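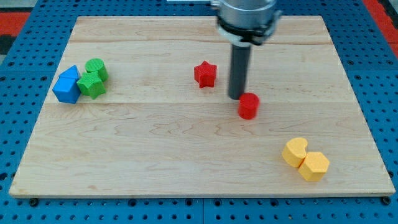
Slide 1. Thanks for having me. I'm going to talk about pushing, and about what happens when you let a person correct a pushing robot in plain words while it is moving. The work is a joint effort between my group and two people at Kravchuk, and the system is called Piston. I'll leave this slide up while I go through the setup. The tool is a plain rod. It has no fingers, so everything Piston does to a block it does by nudging it across the board. The blocks come in a few shapes and colors, and some shapes repeat in a second color. You have a red star and a green star on the board, and a red cylinder and a green cylinder. That matters for the language side. "Push the star left" is a bad instruction with this layout, and people say it all the time anyway. Come back to this at slide 6.

Slide 2. What we wanted to know. Most of the language-and-robot work I grew up on gives one command at the start. The robot runs, and at the end you score it. We wanted to know what you gain if the person keeps talking. So the question for today is narrow: with the same policy, the same blocks and the same goals, how much do spoken corrections help, and which kinds of correction help most?

(Pause here. Somebody usually asks whether we mean speech or typed text. Answer: people spoke, a recognizer turned it into text, and the policy only ever saw the text. Recognizer errors are in the results. We did not clean them up.)

Slide 3. Training data. Operators pushed blocks with a teleoperated rod for long stretches with no set task. Afterward a separate group of people watched the recordings, picked out short pieces, and wrote down what instruction each piece would have been a good answer to. This is labeling in hindsight, and it is not our idea. What we added is a second pass, where labelers were asked to write the sentence as if they were interrupting. So where the first pass gives "move the yellow hexagon to the right side," the second pass gives "no, a bit more right" or "slower, you're going to hit the other one."

Say clearly that the second pass is small. It is 600 labeled pieces. The first pass is much bigger, and the paper has the table.

Slide 4. Model. Keep this short, because the room is mixed. An image and a sentence go in, and a small movement of the rod in the plane of the board comes out. The height of the rod is fixed by the controller. The policy reruns on every new image, so a new sentence takes effect at the next step. We don't restart anything when the person speaks. The old sentence is dropped and the new one takes its place.

That last part is a weakness and I should say so. If the goal was "put the yellow blocks together" and the person then says "more left," the policy has no record of the yellow blocks anymore. It has "more left" and a picture. The person has to hold the plan in their own head.

Slide 5. The study. Each trial started from a layout we had fixed in advance, with a target arrangement shown to the person on a printed card. There were two conditions. In the first, the person could speak once, at the start. In the second, they could speak whenever they liked. We ran 500 trials in total, split evenly between the two. A trial counted as a success if the arrangement matched the card when time ran out, and the match was judged by someone who did not know which condition the trial came from.

The main result is that success went up by 55 percentage points when people could keep talking. I want to be careful with that number. The one-sentence condition is hard, and some of the cards are not easy to describe in a single sentence by anyone, to anyone. Athina Deligiannis made this point when she read our draft, and she was right, so we went back and split the cards into simple ones and compound ones. The gain on the simple cards is a good deal smaller. It is still there.

Click for the second chart. Point to the simple cards first.

Slide 6. Kinds of correction. We sorted what people said into 5 groups: direction ("left," "toward me"), amount ("a little more"), object ("the red one"), stop, and everything else. Two of us sorted separately and then settled the ones we disagreed on.

Direction corrections were the most common and they worked well. Amount corrections were common and they worked badly. The policy seems to treat "a little" and "a lot" as nearly the same thing. My guess is that the hindsight labelers did not agree on what a little was, so the model had nothing steady to learn from. We have not tested that guess.

Object corrections are where the repeated shapes come in. Go back to slide 1 if there is time. Somebody says "push the star to the corner." The policy picks one. If it picks the wrong one, the person says "the red one," and now the sentence has a color and no shape, and there is also a red cylinder close to the red star. In the trials where this came up, the rod sometimes went to the cylinder. A person listening would carry "star" over from the sentence before. Piston can't, for the reason I gave on slide 4.

People adapted to this faster than I expected. After a few trials most of them had stopped using short object corrections and were saying the full name each time. So some of our gain is the people learning the robot, and our study design can't separate that out. If I ran it again I would use more participants and fewer trials each.

Slide 7. Failures. Three clips. Let them play and don't talk over the first one.

First clip: blocks that start out touching. The instruction is to move one of them, and both go. With a single rod and blocks pressed together, the policy has to come in from the side and split them, and it had few examples of that. Operators tended to push the whole group and sort it out later.

Second clip: a block near the board edge. The rod needs to get behind the block to bring it back in. Our limits keep the rod inside the board, so past a certain point the block is stuck and no wording will help. We counted these as failures and not as resets.

Third clip: the person changes their mind halfway. I like this one. The policy follows the new sentence right away and leaves the first block where it was. By our scoring that trial failed, as the card was not matched. The person doing it thought it went fine.

Slide 8. What we changed afterward. We tried keeping the last few sentences in the input in place of only the newest one. It helped with object corrections and hurt with stop — the policy would see "stop" next to an older instruction and keep creeping toward the block. We ended up handling stop outside the model, as a plain word match that halts the arm. I recommend doing it that way from the first day, whatever your model is.

The version with sentence history is called Standell in the code. If anyone downloads it, the stop match is off by default in the older release, so please turn it on. The fix was merged in March.

Slide 9. Next. We are collecting more of the second-pass labels, this time with the labelers hearing the earlier sentences as well as seeing the clip. We are also writing a shared scale for amounts, with measured distances behind "a little" and "a lot," to find out whether my guess on slide 6 holds up. Vinder has offered us a second board, and the plan is to repeat the study there with people who have never used our setup.

Slide 10. Links and contact. Leave this up for questions.

Likely questions:

Why no gripper? Pushing kept the actions simple and let us spend our time on the language. I make no claim that the numbers carry over to grasping.

Does it work with new shapes? We tried it informally. Color words carried over, shape names did not. No numbers to give.

How fast does it respond? Spoken corrections lag, and most of the lag is in the recognizer. Refer them to the appendix.

Can they have the cards? Yes, they are in the repository with the scoring sheet.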